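Support > Prulto > Household tasks > Ticket 420

October 22, 2026, by Clenport kitchen test desk

Subject: Lid grasp is lost during the steamed bun task, left arm

Priority: normal
Status: open, waiting for Grundier

Description of the problem

We use the Prulto task software with two arms to serve steamed buns. The task is the same each time. The left arm takes the glass lid from the steamer and puts it on the table on the left side. The right arm then takes the buns one by one and puts them on a white plate on the right side. After the last bun the left arm should bring the lid back. A person in our office does all of this in less than one minute and thinks about something else during it.

The error happens with the lid. The left gripper closes on the handle, the software reports "grasp confirmed", and then the lid turns in the fingers when the arm moves. Sometimes it only turns a little and the arm can put it down. Sometimes it touches the edge of the steamer and the safety stop comes. We have had 74 runs since we started in March, and 18 of them ended with this stop. The other runs were finished, or they had a different problem that is in another ticket.

What we expect: if the lid turns in the fingers, the software should notice it and try again.
What we get: the software believes that everything is good until the force limit is reached.

Steps that we already tried

1. Restarted the controller and loaded the task again. No change.

2. Calibrated both arms again. The left arm was a little wrong in height and this is now corrected. The grasp looks better centered, but the lid still turns.

3. Increased the closing force on the left gripper by two steps. This helped for the first runs, then the stop came back. I do not want to go higher, I am afraid for the handle.

4. Cleaned the finger pads with a cloth and a little alcohol. Please note that the steam makes everything wet after some minutes, and clean pads are also wet pads. With a cold and dry steamer we did 14 runs and no stop came. So I believe the water is a part of the reason, but I can not prove it with only these runs.

5. Changed the lamp position. We had the idea that the reflection on the glass gives a wrong handle position. The position in the log was already correct before the change, so we moved the lamp back.

6. Changed the speed of the lift to slow. The lid turns later, but it turns.

Answer from first-level support (copied from the mail)

"Please confirm that the lid is inside the size range for the two-finger gripper. Please send the log of one failed run and of one good run. Did you consider a different lid?"

My reply

The logs are attached. The handle is inside the range, we measured it two times.

About the different lid: yes, we considered it, and I am sure that a lid with a big rubber handle would work. But then I would like to ask what we are testing. The brochure says "ready for your kitchen", and in my kitchen the lid is the one that came with the pot. If the customer must first buy new things for the robot, it is not yet a household machine in my opinion. It is a factory machine that stands in a household. I write this without anger – the arms are good, and the bun part of the task surprised us in a positive way. The right gripper opens wide, goes down slowly and does not crush the dough. Only the pot lid is a problem, and a lid is something every kitchen has.

Second answer from support

"Thank you. We forwarded the case to Grundier because the slip detection is part of their gripper firmware. Please describe the setup of the table so that they can build the same one in the Park laboratory."

Setup of the table

Steamer near the center, with white paper below it. Lid on the left, empty plate on the right. Four buns on the perforated tray: one at the back, one at the front, one on each side. The controller starts with both arms at the lower side of the table.

Left gripper on the lid handle:
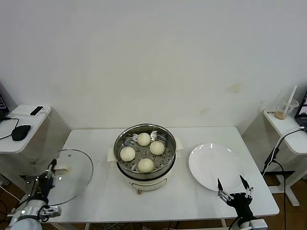 Lid flat on the table:
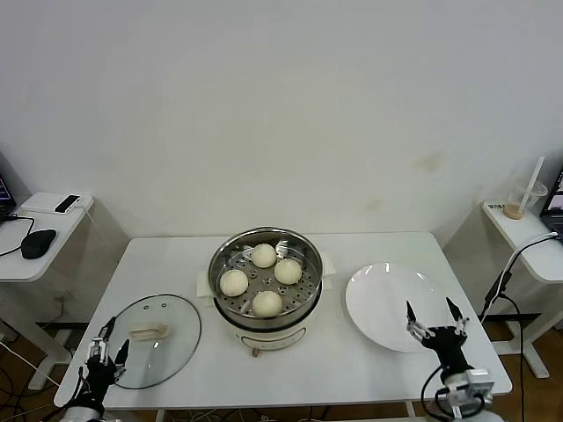 For the Park laboratory it is important to use real steam and to wait until the lid is wet on both sides. With a dry lid you will probably see nothing and close the ticket, and then I must open it again.

Questions to Grundier

Can the slip detection be made more sensitive for the left gripper only? On the right one we are happy with the present value and do not want to change it.

Is there a softer pad which keeps its grip when it is wet? It must be safe near food.

Can the software ask for a second look with the camera after the lift? Two seconds more are no problem for us. The buns can wait.

Workaround until then

We remove the lid by hand and start the task from the first bun. This works, but one person must stay beside the table, and in this time the person could also serve the buns. Please do not count the workaround as a solution in your statistics.

Next step: Grundier sends a test firmware to Clenport. We will repeat the runs with steam, write the result into this ticket, and keep the old firmware on the second controller for comparison.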